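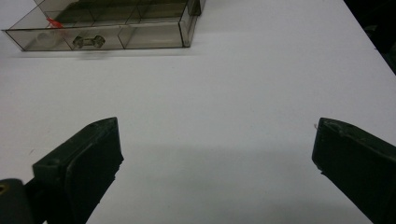

Home | Forums | Courts & Law | Log in

Skisum appeal pushed back AGAIN
Posted Jul 14, 2026 by kobe_l

So the Skisum appeal is off until August. Clerk's notice went up this morning, two lines, no reason given. Third date we've lost.

arness_resident
Heard it was the judge - conflict with another trial. Not confirmed tho

MDekker
No, it was the defense. Bednárik's lawyer asked for more time with the 664 pages they got handed late. Fair request imo

kobe_l
Fair?? They've had those since spring. My mother (Liesbeth Lambrechts, she's one of the 21 plaintiffs) took a day off for this.

MDekker
Part of them. The Kavex invoices only came in 3 weeks ago. Read the filing

toon_d
Marijke is right about the invoices, but the court could of said so in the notice. Thats my gripe

karlijn.g
Does the bond still stand? thought it was 2000 each

arness_resident
Still stands afaik. Postponing doesnt touch it

kobe_l
Ok read it. Still think one week was plenty. Will post the new date when its up

Contact | Forum rules | Back to top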